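**Ticket: second two-arm cell, purchase request under review**
Status: open, waiting on vendor
Opened: April 7, 2020

Request is to order a second Mestar cell before the July budget closes. I'm the one who has to sign for it, and I'm not there yet. The quote from Kurberg lists the cell, the grippers and a line called "task fixtures, wood" at $2,205. I asked what the fixtures are. The answer was a drawer cabinet and some toy food. 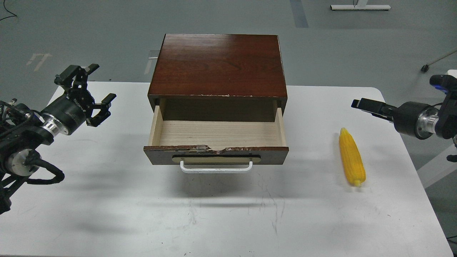 The cabinet is my first problem. The finish on the top is chipped along the front edge, and the drawer front is splintered along its upper edge. If this is the condition of a fixture in use, I want a replacement rate in the budget, and the quote has none. Kurberg says wear is "cosmetic." I'd like to see that in writing.

**Checked so far**

1. Asked whether both arms are needed for a drawer-and-corn task. Reply: yes, for later tasks. No later tasks are named in the Plollidar plan, so I've marked this unanswered.
2. Asked for a one-arm price. Received the two-arm price again.
3. Asked who pays when a drawer front splits. Kurberg pointed to Nepia, who supply the wood parts. Nepia pointed to the warranty, which covers the arms and says nothing on fixtures.
4. Looked at the cable runs. They hang in loops off the arms and down past the table edge. Want a price for proper cable guides before we pay for more of the same.
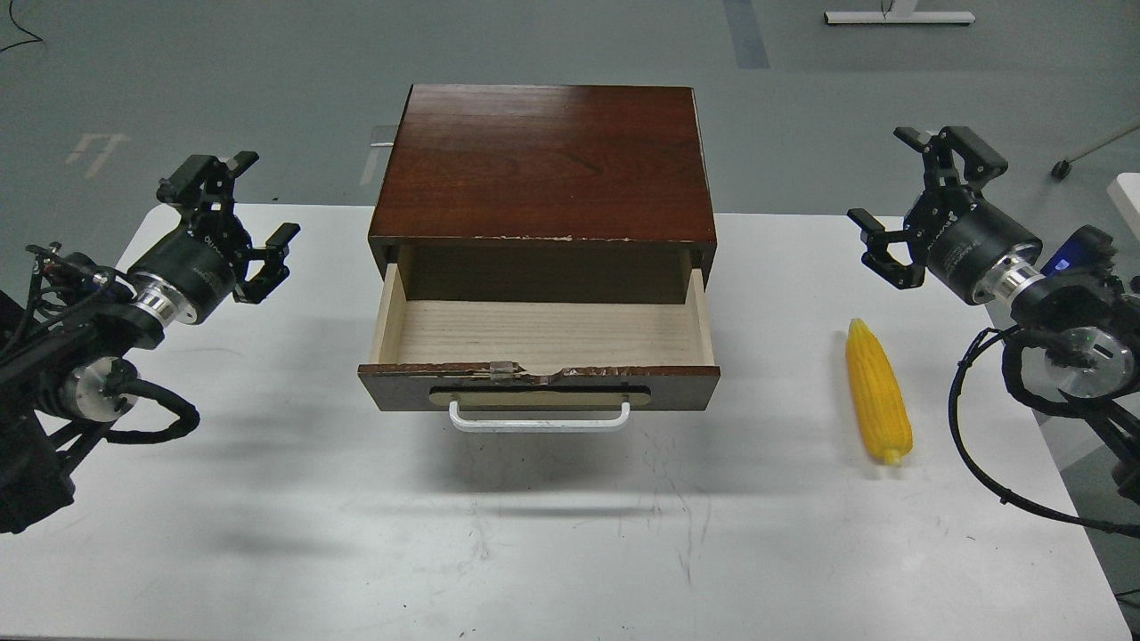 5. Asked for 50 logged runs on the current cell, with failures left in. Got a summary covering 10. Sent it back.

**Proposed workaround**

Keep the one cell through July. Buy 2 spare drawer fronts from a local shop and see how long they last. That would give us a wear figure we didn't get from the seller. 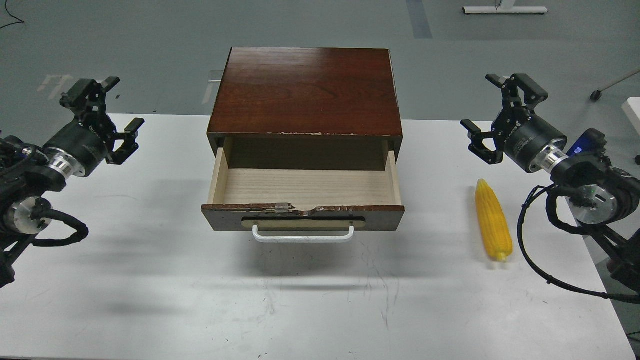
*Equipment Budget Reviewer, Plollidar*

Not closing this. I'll look at the second cell again when I have the full run log, a one-arm quote and a fixture price broken out by part. Until then the purchase order stays in draft. Please don't tell Kurberg it's approved "in principle," as the last email did.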